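Home | Stays | Forum | Sign in

Checkout cleaning at Flosten Lodge, who does the dishes?

Posted by gumboots40, 15/07/2020

We've booked the two bedroom loft at Flosten for 3 nights in December, sleeps 8, and the kids are already fighting over the bunks! I booked through Vumon and there's a cleaning fee, but the house rules say to leave the kitchen tidy. Does that mean washing up too?

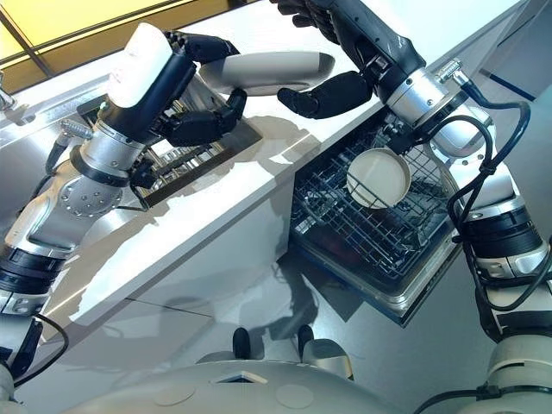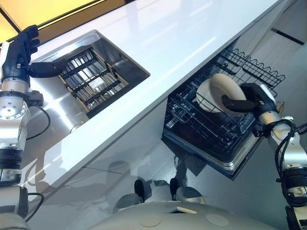 Replies (2)

nasus_regular
We stay up that way every winter (usually over at Nasus, same managers) and the fee covers linen, floors and bathrooms. Dishes are on you. Give them a rinse, stack them to drain, take the rubbish down to the bins by the carport and you're right. We left a greasy barbecue once and got charged $40 extra, fair enough I suppose. Check your confirmation email though, as the owners set their own rules on some of the units.

lobo2
no idea about Flosten but at Lobo we just left everything and didn't hear a word. parking was a nightmare but

Print this page | E-mail to a friend

Related
Late checkout at Nasus
Is linen included at Lobo?
Changing dates on a Vumon booking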